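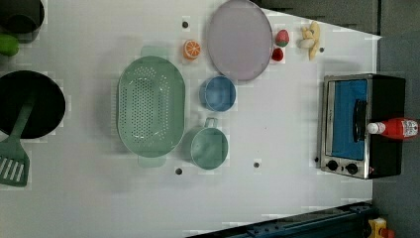 How to Set Up a Play Kitchen Table Kids Can Cook At for an Hour

I love a play kitchen, but you don't need the little wooden stove and the matching fridge to get a good game going. A plain table and a modest pile of pots, plates and pretend food will do it, and I'd argue the table is better! Kids can stand on every side of it, nobody gets wedged in the corner, and the whole thing packs into one bin at the end of the day.

This is the setup I use, start to finish. It takes me 5 minutes now that I have the pieces together.

What you need

A table at about belly-button height for the child, with a plain top
A frying pan and a deeper pot
A colander
A spatula (slotted is more fun than solid)
One large plate for each cook
Pretend fruit and vegetables
A pretend package or container or two
A lidded bin for storage

Real kitchenware is fine for most of this. I like a lightweight pan over a heavy one, for the sake of toes, and plastic plates over china. Check that handles are tight and that nothing has a sharp rim. If you have children under three in the house, go through the food and take out anything small enough to swallow, and any piece with a part that pulls off. Strawberry leaves are the ones I always tug on first.

Step 1: Clear and wipe the table

Start with nothing on it. Dish soap and warm water are plenty, then dry it well so the plates don't skate around. I skip the tablecloth. It looks darling for a minute and then somebody leans on it and dinner is on the floor.

Step 2: Make a cooking end

Put the pot and the frying pan together at one end, close enough that a child can reach both without walking. Lay the spatula right across the pan. A tool that's already sitting in place gets picked up right away, and one that's tucked in a cup with six other tools usually doesn't.

If your child wants burners, cut circles of dark felt and set the pans on those. I drew mine around a saucer. You can tape them down, but mine stay put without it.

Step 3: Give washing its own spot

The colander goes beside the pan, and it's my favorite thing on the whole table. Kids put food in, shake it, pour it out, put it on their heads, and start over. A big one with a handle at each end is great for two small hands. Look for holes all the way up the sides if you think you'll ever take the game outdoors with real water, which you should, because it is a blast.

Step 4: Set the plates

Leave a good gap between the cooking things and the plates. That gap turns into the path the food travels, and you'll see kids start carrying one piece at a time across it, very seriously, like waiters. Pale plates are lovely with bright food. I go for full-size dinner plates, as the little tea-set ones only hold a single carrot and then everyone is frustrated.

Step 5: Put out less food than you think

Okay, this is the big one. I own a Toson tub that came with 67 pieces of play food, and the first time I tipped the whole thing out, my kids stirred it like soup and wandered off. With a handful of pieces they cooked.

My usual fruit lineup is a banana, a couple of strawberries and half an orange. Two of the same fruit matters more than it sounds, because then you can share, or match, or run out of one and still have one.
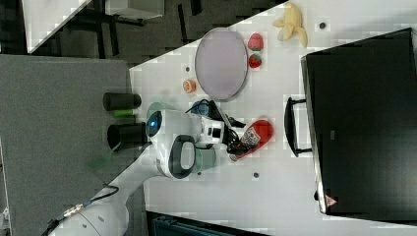
I also like to have something in a package. It gives the cook a thing to "open" and the shopper a thing to buy, and older kids will happily pretend to read you the label. An empty, clean food container from your own recycling works beautifully here, taped shut.

Step 6: Start the game, then back off

Sit down and order something. "Could I please have fruit salad, no banana?" is a great opener, since somebody has to work out what's left. A few more that go over well at our house:

"What can you make me that's red?"
"My strawberry needs a wash first."
"I'm so hungry, I need everything on one plate."
"Can you make me half of something?"

Then drink your coffee. If they change the rules, let them. Our restaurant has been a vet's office since January and I'm still getting served lunch there.

Step 7: Pack up as part of the play

Closing time! Food goes in the colander, the colander goes in the bin, and the pan goes on top with the spatula inside it. Ours is a Roston bin with a flat lid, and the plates slide down the side. Let the kids do the last wipe of the table with a damp cloth.

Keeping it fresh

Swap the food every week or so and leave the pots and plates alone. New vegetables feel like a whole new toy, and the cooks still know where everything lives. I wash the plastic pieces in a sink of soapy water and let them drain overnight. Hollow fruit can hold water inside, so give each one a squeeze before it goes back in the bin.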